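Visit to the Stestari open day, June 2, 2024

I came for one product only: Uredo, the simulation kit for people who train kitchen robots. The license costs 200 per month for a small team, or 700 with support included. The first hall was crowded with machines from Brakus, so I went directly to the upper floor.

There, the staff let visitors try the kit for 6 minutes each. We could choose a kitchen, put food on the counters and look through the camera on the robot's hand. I liked this view the most, because in our own work the hand camera always gives us trouble. 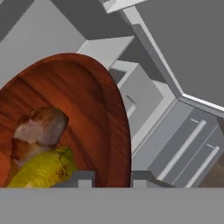
Uredo kitchen from the hand camera, with a banana on the oval wooden board.

The wood grain and the banana peel are made with care. The cabinets are much more simple, mostly plain gray and white, and I asked if this can be changed. The answer was that new surfaces will come in October.

Export to the Farías controller, which we use, needs an extra module. I did not get a price for it. They promised to send me a trial key for three weeks.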